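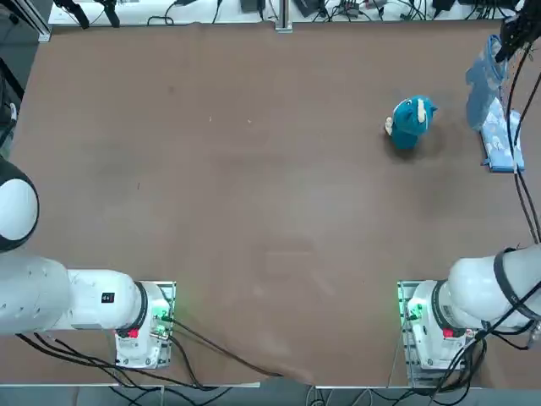 Big table, Anis room, front edge and middle.

Anis Room Walk-Through, Hollis Building, Ullville
Filled in by: Ulla Moen
Date: March 26, 2020
Marks used: OK, WATCH, FIX, N/A

Same sheet as last time, with my comments under the lines where I had any. If I left a line blank underneath, it passed and I had nothing to add. I did the whole room on foot with the lights on and then did the doors again with the lights off, which I really recommend if you take over this sheet from me!

1. WAY IN AND WAY OUT

1.1 Main door opens all the way -- OK
1.2 Second door opens from inside without a key -- OK
Still stiff at the top. It does open, and I got it with one hand, but I had to lean. Someone smaller than me would have to lean harder. I'd like it planed before July, when everything swells.
1.3 Walkway between the doors clear -- WATCH
Clear when I walked it. There were two flattened boxes against the wall by the coat hooks, and I took those down to recycling myself. Please don't start a pile there again, it grows.
1.4 Exit sign lit -- OK
1.5 Door mat flat -- FIX
Corner is curling. I turned it around so the curl points at the wall, and that'll do for a week. New mat is on the list.

2. FLOOR

2.1 No standing water, grit or spills -- OK
2.2 Floor tiles level -- OK
2.3 Nothing on the floor under the windows -- OK
The whole floor is 2,000 square feet counting the closet, and I swear most of the dust lives in the strip under the windows. Swept it while I was there.

3. BIG TABLE

3.1 Table steady -- OK
Leaned on it from the back and from both ends. No rocking.
3.2 Top sound, no splinters, no sharp spots -- OK
It's got smudges and pale worn patches and little specks all over, and it's going to keep having them. I wiped a palm over the open middle and nothing caught. Wear like that gets an OK from me. If you find a spot that snags a sleeve, that's a FIX, so write down where.
3.3 Top lies flat along the front -- WATCH
There's a slightly raised, crinkled patch at the front edge, close to where one of the dark cables comes down. Not big. It's right about where you'd rest your wrists if you stood there, though, so I'd like it smoothed down and pressed. I haven't marked it FIX, and I go back and forth on that. Look at it again next time and if it's any higher, mark it.
3.4 Cables on the top kept out of the working space -- WATCH
Mostly good. One runs on a slant over the brown toward the front, and that's the one I'd move. The middle of the table is the part everybody wants to use, so whatever crosses it ends up under somebody's elbow.
3.5 Cables over the front edge not where feet or chairs go -- FIX
My biggest gripe of the day. There are thick black ones going over the edge and more of them in loops below, and I don't like loops at knee height. Gather them, tie them, and fasten them up under the table. We have a full bag of the hook-and-loop ties from Zokon in the closet (second shelf, behind the paper towels). I used 10 of them on the window side and they've held up fine. Don't pull them tight, just snug.
3.6 Metal plates at the front edge, bolts checked by hand -- OK
Nothing turned under my fingers. I also felt for burrs on the edges and came away with all my skin.
3.7 Cable ends and connectors seated -- OK
Looked and touched, didn't unplug anything.

4. LOOSE THINGS ON THE TABLE

4.1 Only what's being used is out -- OK
4.2 Soft things kept away from plugs and connectors -- OK
I know this line looks fussy. It went on the sheet after the dish towel episode at the old place, and I'm keeping it. The stuffed toy and the oven mitt were both well toward the back on the right, which suits me.
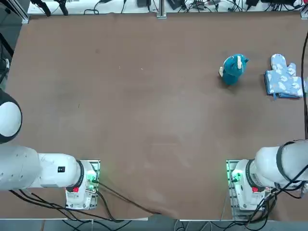 The mitt (the light blue one with the cartoon clouds -- I'm fond of it) I turned inside out and back again to check the lining. No thin spots, no scorch marks, stitching good all the way around the thumb. If it ever goes to the kitchen and gets used on a real pan, it needs checking again before it comes back to the table. The teal toy got a tug test, including the little white tusk or horn, whatever we're calling it. All of it stayed on.
4.3 Soft things clean -- WATCH
Clean enough today. I'd put both through a gentle wash at the end of the month and let them dry completely, a day and a night at least.
4.4 Small parts, pins, staples picked up -- OK

5. SHELF BEHIND THE TABLE

5.1 Shelf steady -- OK
5.2 Nothing hanging over the front -- OK
5.3 Contents sorted -- WATCH
It's a white shelf, so you'd think the dust wouldn't show, but the cables and devices on it collect plenty. I'd like the spare cables coiled and in a bin with a lid. A bin, singular. If they don't all fit, some of them can go. The black box near the center can stay where it is.
5.4 Heavier things low or well back -- OK
5.5 Posts at the back of the table upright and tight -- OK
I gave the aluminum ones a shake. Solid. Please don't hang coats or bags on them, there are hooks by the door for that.

6. POWER AND LIGHT

6.1 No power strip plugged into another power strip -- OK
Finally!
6.2 Wall outlets, covers on and not cracked -- OK
6.3 Ceiling lights all working -- FIX
One tube by the closet buzzes. I've asked for it three times, in writing.
6.4 Switches labeled -- OK

7. FIRST AID AND FIRE

7.1 Extinguisher in place, needle in the green -- OK
7.2 Extinguisher reachable -- OK
7.3 First aid box stocked -- FIX
Low on the wide bandages, only 4 left, and the tape roll is down to the cardboard. The scissors were in the pen cup. They're back in the box now, and I put a strip of red tape on the handle so they look like they belong there.
7.4 Phone numbers posted and current -- OK

8. CLOSET

8.1 Door closes -- OK
8.2 Cleaning bottles capped and labeled -- OK
8.3 Step stool, feet and hinge -- WATCH
One rubber foot is wearing thin. Fine for the low shelf. For anything over your head, borrow the good ladder from Hollis front desk and sign for it.

FIX LIST
Mat at main door (1.5) -- me
Cables over front edge of big table (3.5) -- whoever has the room next, ties are in the closet
Buzzing light tube (6.3) -- building
Bandages and tape (7.3) -- me, next supply run

Sheet goes back on the clipboard inside the closet door. Blank copies are underneath.

Ulla Moen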